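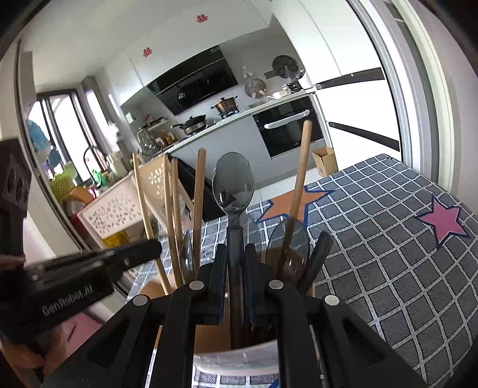
A commenter on the earlier storage roundup wrote that a utensil holder is a cup, and that anyone paying for more than a cup is paying for the label. I have some sympathy with that. I bought the white Pratmont cylinder anyway, and after three months of daily use there is enough to report.

Pratmont sells it in one size and two finishes. Mine is the white one. It holds the things that otherwise end up in the wrong drawer: wooden chopsticks, a gray plastic spoon, a couple of translucent spoons, and the long-handled tools that don't fit a drawer at all. It lives on the kitchen table on a checked cloth, within reach of whoever is eating.

Capacity

The holder works well up to a point and then stops working. Chopsticks are the problem. They are thin, they lean outward at whatever angle they like, and they take up more of the rim than their thickness suggests. With four in the holder alongside the spoons and two long tools, the rim is full. Adding another spoon means lifting something else out first.

I tried it with 10 pairs of chopsticks and nothing else. They went in, but pulling out one pair brought others with it. For a household that eats with chopsticks every day, I would keep the bulk of them in a second container on the counter and leave a few at the table.

Stability

With a balanced load it stays put. The test I care about is the long wooden utensil, which stands well above everything else. Placed against the side wall with nothing opposite, it shifts the weight enough that a bump moves the whole holder. Placed next to a second long handle, with the spoons filling the center, it is fine.

On a cloth the base grips better than on a bare counter. On a bare counter it slides when pushed with one finger, even loaded. A rubber ring would fix this. The Hidora holder I used before had one, and it also trapped crumbs, so I count that as a draw.

Drainage

There are holes in the base, small ones, and no saucer. Cutlery should go in dry. I put damp spoons in it for a week in June with my previous holder and got a gray film at the bottom; I have not repeated that with this one. Wooden pieces go in handle-down after a full night on the rack.

Cleaning

The interior is smooth and straight-sided, and a bottle brush reaches the base without trouble. The white finish marks where metal handles rub the rim. The marks come off with baking soda. I clean it every 2 weeks.

Compared with the others

The Skarkska version has a divider that splits it into 3 sections. It keeps chopsticks apart from spoons, and it also rules out anything with a wide handle. The Sutherland is heavier, does not slide, and costs 29 dollars - too much for this job, in my view. The Hidora is the cheapest and the narrowest.

Verdict

A plain holder with adequate capacity for a small table setting. Buy it if you keep mixed cutlery in one place and can limit the chopsticks. If the counter is bare and the load is mostly long tools, get the Sutherland or put a mat underneath.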